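About Us | Stuso

Filed under: Who we are, Open days, Robots up close

Hi, and welcome! I'm the one who answers the Stuso email, sets up the tables, and writes this page, so if something on it is out of date you know who to yell at.

Stuso is a small workshop in Carkley that teaches robots to pick things up. If you've never thought about how hard that is, try emptying a grocery bag while wearing oven mitts and you'll get some idea. A person grabs a bag of chips without thinking about it. A robot has to work out where the bag starts, which way it's facing, how hard to squeeze, and what to do when the thing slides off sideways (it will slide off sideways). Our part of the job is showing it how. We pick up a hand-held gripper, two fingers on the front and a camera on board, and we do everyday tasks with it over and over, and what the camera records goes into training the arms.

We started in a borrowed room of 400 square feet with one gripper and a folding table that pinched your hand every time you closed it. We still have the table! We've got more room these days and better chairs, and we've moved down the street to 613 Brurkent Avenue, over the tile store. Come up the side stairs. The front ones go to the dentist, and the dentist has been very nice about it.

What we do all day

Mostly kitchen and table stuff. Sorting, clearing up, putting things into trays, taking them out again. We do some laundry folding too, and I'll admit I'm bad at it with my own two hands, so I leave that to the others. Our longest-running project is called Chege, and it's all about packaging: wrappers, pouches, little boxes, anything that crinkles or bends or shines when you'd like it to hold still. Packaging is my favorite. A wooden block is the same block every time you come back to it, but a wrapper has moods.

People sometimes picture a lab with white coats and a big glass wall. It's much more like somebody's dining room. We use ordinary tables with ordinary tablecloths, busy patterns included, and we leave plenty of everyday clutter at the back. Homes look like that. If a robot only ever learned on a bare gray bench, I don't think it would do well at my mother's house.

About the open days

So a while back we decided to let people in. It started with a couple of neighbors poking their heads around the door to see what all the rustling was, and one afternoon in March we just put a sign out at the bottom of the stairs. It was a bit chaotic and I loved it. We've kept doing them ever since, and for a lot of people in Carkley that's how they know us.

The snack table is the one everybody heads for. It's pretty simple – there's a shallow tray and a lot of packets, and the gripper goes in after them one at a time.

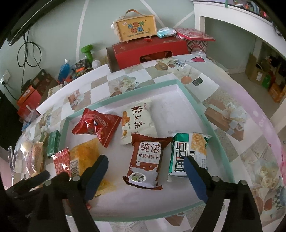 Snack table at the open day. Fingers over the milk biscuits.

What I like about the snacks is how different they are from each other once you have to grab them with two fingers. A biscuit packet is stiff through the middle and soft at both ends, so you want to come down on the middle. A candy wrapper is small and shiny, and the shine is a real pain for a camera. A clear bag with a pastry in it is the worst of the lot, if you ask me! The plastic is see-through, the pastry is squashy, and if you squeeze like you mean it you've made crumbs. Visitors always want to go for the hardest thing first. Fine by us.

We don't do speeches at the open days. I tried one at the very first and I could see people's eyes drifting over to the table, so I quit halfway through and handed over the gripper. The way it goes now is you come in, you sign the book, you watch one of us for a few minutes, and then you have a turn. You hold the handle, you squeeze, the fingers close. Kids get it right away. Grown-ups tend to lean their whole body into it as if they were parking a truck (I did it too, when I was new).

A few things we've learned from having company over:

Slow is good. First-timers rush in and the packet shoots across the tray. Get the fingers down on each side, stop for a breath, then close.

Packets lying flat are harder than packets standing up. You need an edge to get hold of, and a flat one doesn't offer you much of an edge.

Dropping things is fine. Please don't apologize when you drop something! We have plenty of drops of our own. You just go back in and get it.

And the questions are so much better than the ones we ask each other. We've been doing this long enough that we've stopped noticing half of what we do. Then somebody walks in off Brurkent Avenue and asks why the fingers have pads on them, and I get to talk about grip for ten happy minutes while the coffee goes cold.
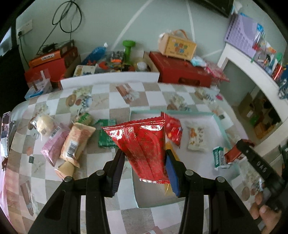
One visitor wanted to know if all this meant a robot would be putting away the groceries by next year, and said she'd believe it when she saw one deal with a split bag of rice. I told her I'd like to see that too. Then she asked whether it would ever learn to tell a snack you want to keep from a wrapper that's ready for the trash, and we ended up talking about that for so long that she missed her bus. It's a great question. A full packet and an empty one can look very much alike from above, and you and I know the difference mostly from the feel of it. We've added it to the list for Chege, and she's been told she's welcome back any time to check on us.

I try to be straight with people about what the robots can't do. The arms we help train are decent on a tidy table with things they've met before. Give them something new, or a heap where everything's lying on top of everything else, and they hesitate, or they go for the wrong one, or they close on air. It's getting better. It's slower than the videos online make it look, and I think folks like hearing that from someone in the room.

Who we are

There are 3 of us full-time, and some part-timers who come in the afternoons. None of us set out to do this. Before Stuso I managed the bakery counter at a supermarket, and I still say it was the best training I could have had, seeing as I spent years picking up soft things with tongs. Between us we've also got a background in machine repair and one in teaching grade school, and the teaching is what saves us on open days.

If you'd like to work with us, we're usually looking for people with patience and steady hands. You don't need to know any programming. You do need to be okay with doing the same small thing many times and still caring how the last one goes. We'll show you the rest over a couple of afternoons, and you can bring your own music as long as the others can stand it.

Coming to visit

Open days run from 1 p.m. to 5 p.m., and the dates go up on the door and on the News page. You don't have to book unless you're a group. School groups are very welcome, just write ahead so we can put out a second table. Kids should come with a grown-up. Wear whatever you like, but roll up your sleeves – big cuffs drag through the tray and take half the snacks along with them.

Parking behind the tile store is free after lunch. If the side door's shut, give it a push, it sticks when the weather's damp.

Tags: about Stuso, Carkley, open day, grippers, Chege project

236 shares | 3 comments

Stuso, 613 Brurkent Avenue, Carkley | Contact us | Copyright Stuso, all rights reserved | Back to top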